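Call for participants: remote operators for kitchen tasks

Brornari is looking for people who want to teach a robot arm by controlling it from a distance. The sessions take place at our office in Retville, in the building of the former Tsoukalas bakery, second floor. You do not need a technical education. We prefer persons who cook at home and who have patience with small movements.

What you will do

You sit at a desk with two screens and a hand controller. The arm exists in a simulated kitchen, and it follows your hand. You receive a short written task, for example to move a fruit from one place on the counter to another, and you carry it out at a calm speed. Each finished attempt is called a demonstration. A learning program, which we call Buvow, is later trained on these demonstrations.

One session contains 20 demonstrations. Between the tasks the objects are placed again by the software, so you only press a pedal and wait for a few seconds. We ask every participant to complete five sessions, which makes 100 demonstrations in total. The first session is for practice, but it is paid in the same way.

During the task you have a view of the kitchen from the side and a close view at the gripper.
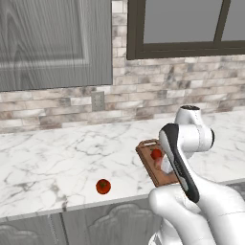
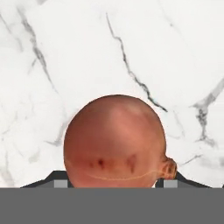
Do I need experience with video games or with robots?
Experience is not required. Most of our present operators had never held such a controller before, and the practice session is planned for exactly this. If after it you feel that the work does not suit you, you can stop and you will be paid for the session.

What we expect from you

You are at least 18 years old and can sit at a screen for 86 minutes, with one break in the middle. You see well at near distance, glasses are of course no problem. You can read short instructions in English. Left-handed persons are very welcome, we have a second controller for them and at this moment too few people who use it.

Please do not try to be fast. A demonstration in which the operator hesitates and corrects the position is still useful for us. A demonstration in which the fruit is pushed over the counter must be repeated. If you make a mistake, say it to the session leader and it will be marked in the record.

What we offer

The payment is $116 per session, transferred at the end of each month. Coffee and tea are free. Sessions begin at 9:30 in the morning or at 2:00 in the afternoon, and on Thursday there is also an evening session at 6:00. You choose the times by yourself, but not more than one session per day, so that your hand can rest.

We record the movements of the controller and the two views on the screens. We do not record your face or your voice. Your name is kept separately from the recordings.

How to apply

Write a short message to Mizanur Wijesinghe, who plans the sessions, and mention which hand you use and which times are possible for you. Questions about the controller or the desk can be sent to Tharindu Bandara. Applications are accepted until the end of October, and you will receive an answer within one week.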